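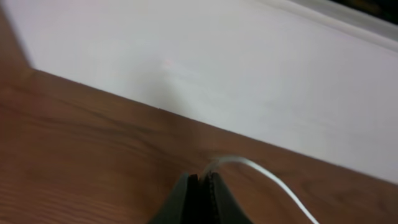

Section 4: Oiling a wooden tabletop

Most of what is printed on a can of table oil is there to sell the can. "Lifetime protection" has no meaning we have been able to pin down, and "one-wipe finish" is wishful. Mahrous table oil will slow down stains and make a dry top look less tired, and that is all this section claims for it. Before you open the can, look at which way the grain runs. On a reddish-brown top like this one, with long wavy streaks, it's easy to see even where something white covers part of the wood. On pale, plain wood you may need a lamp held low.

Before you start

You need the oil (part no. 2758), lint-free cloths, a sheet of 400 grit paper and gloves. The Brudent applicator pad sold next to the oil is optional. We have tried it and an old T-shirt does the same job.

CAUTION: Cloths soaked in oil can heat up and catch fire by themselves. Lay them flat outdoors to dry, or put them in a metal can of water with a lid. Do not ball them up and leave them in the trash.

NOTE: This oil is for bare or previously oiled wood. If the top has been varnished, the oil will sit on the surface and stay sticky, whatever the store told you.

4.1 Check the old finish

1. Put a drop of water somewhere it won't be noticed.
2. Wait ten minutes.
3. If the wood under the drop has gone darker, go on to 4.2. If the drop is still sitting there, the top is sealed or was oiled recently. Stop and read Section 6.

Some guides tell you to scratch the finish with a coin. Fatima Kruger, who wrote the first version of this guide for the Surkbridge workshop, tested that on a dozen scrap boards and could not tell varnish from wax half the time. Use the water.
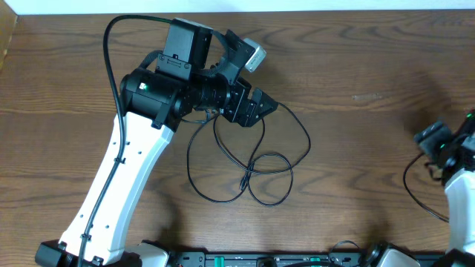

Fig. 4-2. Brown tabletop with strong, wavy grain.

4.2 Prepare the surface

1. Wipe the top with a barely damp cloth and let it dry overnight.
2. Sand lightly along the grain. Going across it leaves scratches that the oil will darken.
3. Vacuum, then wipe with a dry cloth. Tack cloths can leave residue, so skip them.

4.3 Apply the oil

1. Stir the can. Don't shake it.
2. Put a small puddle in the middle of the top and spread it thin, working along the grain.
3. Leave it for 15 minutes.
4. Wipe off everything that hasn't soaked in. This is the step people rush, and it causes most of the sticky tables we hear about.
5. Let it dry overnight, then repeat from step 1. Apply 2 coats in total. The Istden leaflet asks for four, but on our test boards the last two mostly came off on the cloth.

NOTE: In a cold room (a garage in February, say) allow a full extra day between coats. The drying time on the label assumes a warm, airy room.

4.4 Before you use the table

Light use is fine the day after the last coat. Keep hot pans, wet glasses and tablecloths off it for a week. The label says "food safe when cured" without saying when that is. We would give it a month before putting bread straight on the wood, and use a plate in the meantime.

If the surface still feels tacky after three days, go to 6.3.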